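Flellumberg Community Dining – Progress Report to the Vuvex Fund
Reporting period: to the end of September

Summary
The grant pays for tableware and table setup for the lunch service at Flellumberg. The dining room opened on schedule and has run for six weeks. Spending is within budget, with one delayed order described under Purchasing.

Work completed
Nineteen place settings are in use. Each has a placemat, a plate, utensils and a serving tray. The tables are covered with white paper before lunch and the paper is changed between sittings. We tried cloth in the first week and went back to paper – the laundry bill was too high for a service this size.

Diners with low vision asked for more contrast between the plate and what is under it. We now set dark plates on light placemats at every seat. Trays go beside the placemat, so people can move them without disturbing the plate.
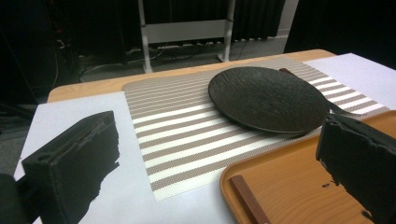
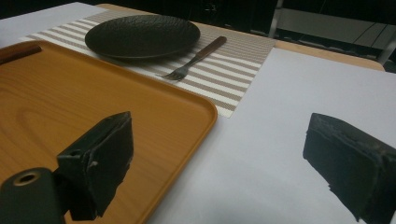

The wood-look tray on the white table paper.

Will the trays be replaced during the grant period?
They will stay in use until the grant ends, and any that crack will be swapped for spares from the storeroom.

Purchasing
Plates and placemats came from Jarkia and were delivered complete. The second order of utensils, from Văduva, arrived two weeks late. We borrowed sets from the upstairs kitchen in the meantime and have returned them. To date we have spent 92 percent of the tableware line. The remainder is set aside for table paper.

Problems
Storage is still tight. The trays stack well but the placemats curl if they are left on end, so they need a flat shelf. We have asked the building office for one and are waiting for an answer.

Next period
We plan to add a second sitting at noon and to print a one-page setup guide for the morning shift. No change to the budget is requested.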